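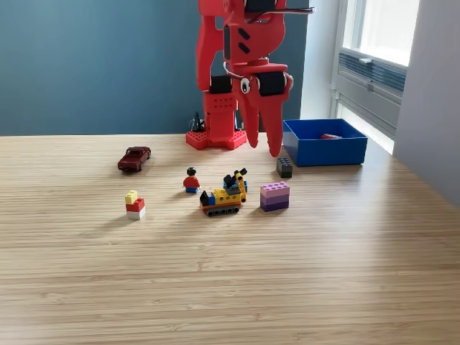

Notebook, Skatarico toy set - August 22, 2021

Table and light

Table stays by the window for now. Measured the top again: 125 cm along the back edge, same as in May. Wiped it along the grain with a damp cloth, no cleaner. The Evby polish left a film last time and the bricks slid on it.

Window side gets direct sun for part of the day. Light wood goes pale there and the grain is hard to see. Try the Givo blind before moving anything.

Toys

Went through the Skatarico box. 24 pieces listed, 13 checked so far. Brick stacks stay pressed together and go away as built. The purple one keeps its order, dark at the bottom and light on top. Lavender brick is kept single. It is the easiest to lose, so it goes into the bin first.

Layout for the table: maroon car at the left, minifigure near the middle, crawler crane to the right of it, purple stack past the crane. Blue bin on the right.
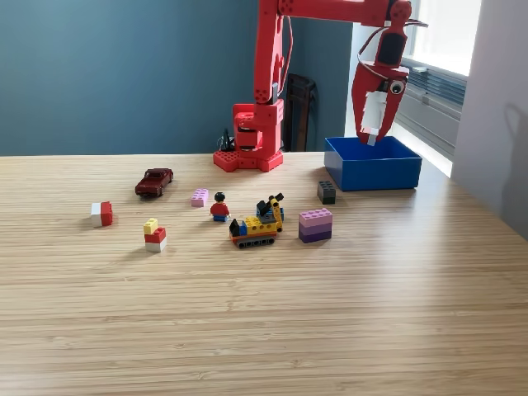
Layout as used, with the blue bin on the window side.

Crane boom needs care. Lift it by the tracks and put it in last, on top of the stacks - the boom joint works loose if bricks land on it. Spare joint is on order from Sriwong.

Bin

Straight sides, no lid. Still to do: label for the short side, and a strip of felt underneath so it stops creeping on the wood.

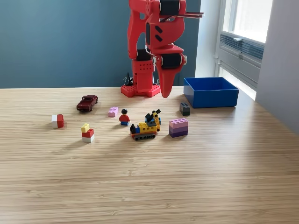
Evdokia Fragkou would skip the felt, as it sheds and the fibers get into the studs. She suggests thin rubber dots at the corners and has a sheet in her drawer.

Dots, then. Fit them before the remaining pieces are checked. Label can wait.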